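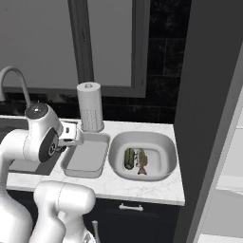 4.2 Fitting the Wanari under-sink filter

1. Close the cold water shutoff valve and open the faucet to release pressure.
2. Screw the bracket to the cabinet side wall, at least 4 inches above the cabinet floor.
3. Push the supply tubing fully into the inlet port – the insertion mark must not show.
4. Insert the cartridge and turn it clockwise to the stop.
5. Open the valve slowly. Check all joints for leaks.
6. Run cold water for 4 minutes. Discard this water.

CAUTION: Do not exceed 85 psi inlet pressure. Fit a pressure reducer if the line pressure is higher or unknown.

CAUTION: Do not connect to the hot water line.

Note: Cloudy water after a cartridge change is trapped air and clears with use.

For cartridge replacement, see section 5.1.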